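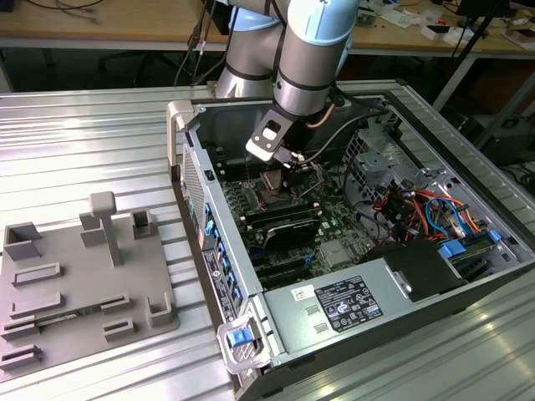
Ticket: Tower shuts itself off after a while, fans go loud first
Status: Open, waiting on parts
Opened: 28th January

Hi all, me again with the old Solter tower (the one with the blue plastic clips everywhere, which I still love). It boots fine, runs fine for 11 minutes or so it seems to me every single time, then the fans ramp up like a hair dryer and the whole thing just goes black. No error, no blue screen, nothing. Press the button and it comes right back!

What I've done so far:

Laid it on its side and took the panel off. Lots of dust, mostly down by the power supply. Vacuumed, then brushed out what was left. No change.

Pulled the memory sticks and put them back one at a time, with a test pass on each. All passed. I also found out I had been pushing on only one end of the last one for years, so that's fixed now.

Took the graphics card out and ran on the onboard video for an evening. Still shut off, so I'm calling the card innocent and it's back in its slot.

Checked the wires by the drive cage. It's a real nest in there, orange and red and blue all over the place, and I thought maybe one was touching a fan. I tied them back with a Belteck strap. Looks nicer, same problem.

Then I finally looked at the temperature page in the setup screen (yes, should have been step one). It sits at 40 when I first go in and climbs the whole time I'm watching, and I'm only looking at a menu! So I think it's the processor cooling. The old paste came off in crumbs, like dried toothpaste.

Ordered a tube of Trasel paste. Until it gets here the machine stays open and off.

Questions for whoever picks this up:
Does this model want the cooler screws done in a cross pattern, or just corner to corner as you go?
Is it worth swapping the power supply while I'm in there? The one in it is original and I have a spare on the shelf, but I'd prefer to change one thing at a time.

Update, same evening: found the manual, it says cross pattern, a little on each screw. Leaving the power supply question open. Will post temperatures once the paste is on.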